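The Laundry Aisle Club

My daughter told me over dinner that her robotics club had given up on soccer. I was a bit sad about it, because I'd spent two winters driving her to matches where small wheeled things bumped into one another and parents cheered. What were they doing now, I asked. "Detergent," she said, and went back to her pasta.

So I invited myself along. The club meets in Dudton, upstairs from a bike repair place, in a long room with gray carpet and more extension cords than I have ever seen in my life. There's a season on, it turns out I had missed the newsletter, and this season's challenge is called Sallavar. Teams get a humanoid robot with two arms and two hands, and they have to teach it shop work: pick up a bottle, turn it, put it where it belongs, and don't crush it.

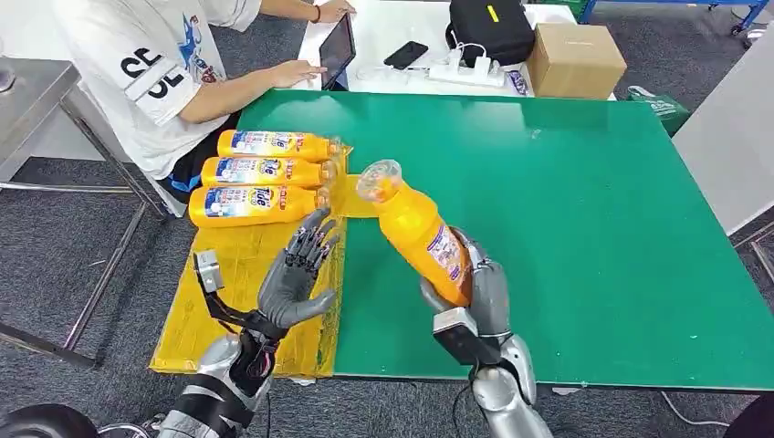
By Lorcan Flanagan
Contributing writer and robotics club parent

I thought picking up a bottle would be the easy part. I do it every Sunday-ish with a basket on my hip and my phone under my chin! But spend ten minutes next to the green table and you start to see the trouble. Three orange Tide bottles lie on their sides on a yellow pad, caps all pointing the same way, and the fourth is up in the robot's right hand, tilted, with the label running along its side. The fingers have to wrap far enough around to hold on, and a detergent bottle is wide and smooth and has no opinion about being helpful.

"Everybody wants to grab the cap end," said Aisling Ó Dubhghaill, who coaches the team and teaches physics the rest of the week. "I let them try it. Then we talk about where the weight is." She has a very calm way of saying this. I gather she has said it a lot.

The way the students teach the robot is the part I'd been most curious about. They don't write out every finger movement (I had pictured a kid typing "bend thumb" over and over). One student steers the arms through the job while the computer records all of it – joint angles, camera views, the lot – and every good run goes into a pile. Their pile stood at 163 runs when I visited, and the goal before the regional round in May is 4,000. I did the math on the drive home and decided I'd better get used to late dinners.

A good run takes patience. You reach, you close the hand, you lift, you set the bottle down again, and if you got jumpy anywhere in the middle you're supposed to own up and throw it out. One boy scrapped three in a row while I was standing behind him, and I felt so guilty that I went and stood by the window. He waved me back. He said it was the thumb.

The team calls its software Tedano, after a word somebody misheard in a game, and there's a fair amount of arguing over it. Half of them want the robot to practice on one kind of bottle until it's perfect. The other half want to mix in different shapes and caps right away, because the judges will. Fitzgerald (that's what they named the robot, and they're quite firm that it's Fitzgerald and never Fitz) gets dragged into these debates as though it had a vote.

For now the mixers are winning, at least on some evenings. There's an orange bottle with a red label and Chinese writing in the rotation, and its cap is orange too, with ridges down the side. My daughter likes that one. She says the ridges give your eye something to line up with when you're watching through the camera close to the gripper, and the view from down there is so tight that you lose track of the rest of the room completely.

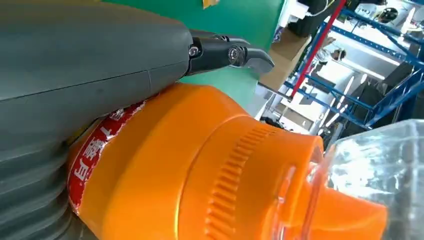 Close quarters: the orange bottle and its ridged cap, with the shelving behind.

I had a turn myself, of course. I'd been hinting since I got there. Aisling gave me nine tries, and I got the bottle off the pad on 2 of them, and on one of those I was so pleased that I forgot to put it down again. My arms were aching by the end, too, which I hadn't expected. The kids were very nice about it. None of my runs made the pile.

What I liked best was how ordinary the talk was. Somebody wanted to know if the yellow pad should be taped down tighter. Somebody else had a history test. Two of them were working out how you'd describe "gentle" to a machine, and got as far as a number, and then couldn't agree on the number – they were still at it when I went down to warm up the car.

The club takes new members from eighth grade up, and you don't need to know any code to start. Bring a snack, because the vending machine downstairs only has mints. My daughter would also like it known that they could use more empty detergent bottles, any brand, rinsed out, with the caps on. We've been saving ours on top of the dryer.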